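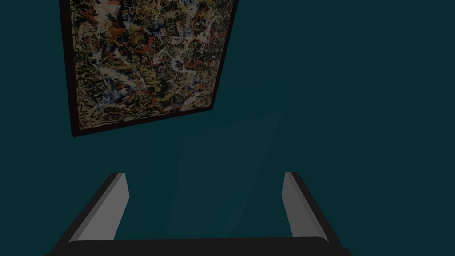
Filed under: Home & Walls > Paint and Colour
Tue 10 October, thread started by Libor Polák

Has anyone really got through a winter with a dark living room?

Libor Polák wrote:
We move the sofa back in next week and my wife wants the long wall done in a dark teal. Every magazine says dark colours make a small room "cosy". I have lived in small dark rooms and the word I used was different. Ours faces north, one window, ceiling on the low side. The chap in the Pramton shop told us it would "push the wall back", and then tried to sell us two coats of special undercoat, so forgive me if I don't take his word for it. Has anybody done this and still liked it in March?

gadisa_g wrote:
Did it three years ago, north-facing, would do it again. You stop noticing the corners in the evening, and the telly doesn't look like a black hole any more. Mine is flat matt. Don't let them sell you the silk, every lump in the plaster shows.

Dagmar Baláž wrote:
I did it and painted it out again after eight months. By day the room was plain gloomy. We had lamps on at lunchtime and I got sick of it. The matt also marks if you so much as brush past with a coat on. You can't wipe it, whatever the tin says. I rubbed at one small scuff by the door and ended up with a shiny patch the size of a dinner plate.

gadisa_g wrote:
Depends on the paint. Which one was it?

Dagmar Baláž wrote:
Urnik, the dear one. Sold as scrubbable.

gadisa_g wrote:
I used Urnik as well and I've washed jam off mine.

Dagmar Baláž wrote:
Then you got a better tin than I did, or your jam is softer than my coats.

Suha Awwad wrote:
Libor, what's going on the wall? It matters more than the colour. A dark wall with nothing on it is a cave. One big picture with plenty of pale in it changes the whole room, and ten little frames just look like a rash. Ours is a splattery thing, whites and mustards over black, and it does more for the room than the lamp underneath it.

Libor Polák wrote:
I had a feeling this would end with me buying art. We own a calendar and a barometer.

Suha Awwad wrote:
You needn't spend anything much. Ours came from a house clearance. No idea who did it and I don't care.

Ghazal Tabrizi wrote:
I'm going to be the grump. This is a fashion, and it's being pushed by people who sell paint. In 2000 it was all magnolia and we were told that made rooms bigger. Then it was grey everything. Now we're told dark walls make rooms bigger too. They can't all be right. A north room gets the light it gets, and dark paint soaks up what there is. I'd put the money into a decent ceiling light and leave the wall alone.

gadisa_g wrote:
People have had dark rooms for hundreds of years, Ghazal. My gran's front room was bottle green.

Ghazal Tabrizi wrote:
And did she sit in it?

gadisa_g wrote:
Christmas and funerals. Fair enough.

Libor Polák wrote:
The cost is what bothers me. I measured up and it's 21 square metres if we do the chimney wall as well. The man said three coats over the old cream -- undercoat on top of that -- and then presumably the same again to get rid of it when we change our minds. Is three coats right or is he having me on?

Dagmar Baláž wrote:
He isn't, for once. Two looked patchy in daylight on mine. Going back to white was worse. I could still see green coming through after the second coat and had to buy a stain blocker.

Suha Awwad wrote:
I managed with two, but with a tinted undercoat, so call it three. Ask for the undercoat in a mid grey. Machala do one and it's a good deal cheaper than whatever Pramton were showing you.

Ghazal Tabrizi wrote:
Why not paint a big sheet of lining paper first, tape it up and live with it for a week? Those little tester squares are useless. They're surrounded by cream, so of course they look smart.

Libor Polák wrote:
That's the first suggestion I'd call sensible (sorry, Suha). I've got half a roll of lining paper in the shed. Does it take the colour the same as plaster?

Ghazal Tabrizi wrote:
Near enough. Give it two goes and let it dry flat or it'll curl. Move it about during the day, especially into the corner furthest from the window. If you still like it there at four in the afternoon I'll shut up.

gadisa_g wrote:
Look at it with the lamps on too, though. Four in the afternoon isn't when most of us use the front room.

Dagmar Baláž wrote:
It is if you're retired.

Libor Polák wrote:
I am, as it happens. Tester pot ordered, teal, matt. My wife has already told her sister it's happening, so the lining paper may be for my benefit only.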